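Penach gripper fault

The Penach gripper fault was a software error in the Teltel home robot, a two-armed machine made by Kovács. It was first recorded on Oct 19, 2020, during simulated trials at the Windwood test site.

When the robot was told to stop, both arms were meant to lower before the base moved again. In 12 of 500 runs the arms stayed raised and the controller still reported them as stowed. The base was then free to drive toward doors and walls with the grippers up. The cause was a stale joint reading left over from the previous command.

Kovács released a fix the following March. It makes the controller wait for a fresh reading from each arm, with a limit of 10 seconds.
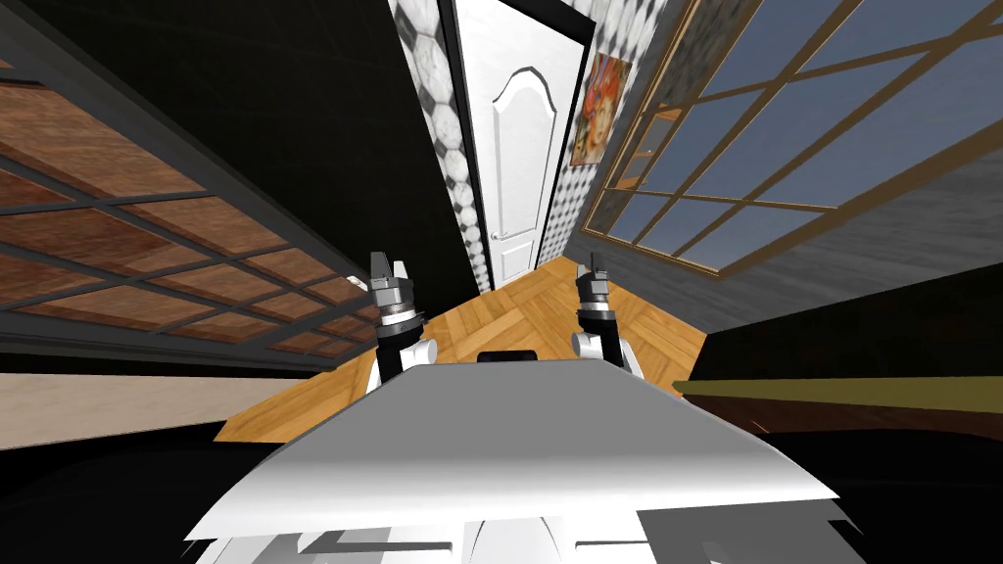

Noémi Pap wrote that the fix treated the symptom, and that a base should never be able to drive on a reading it has not checked for age. Kovács later added such a check.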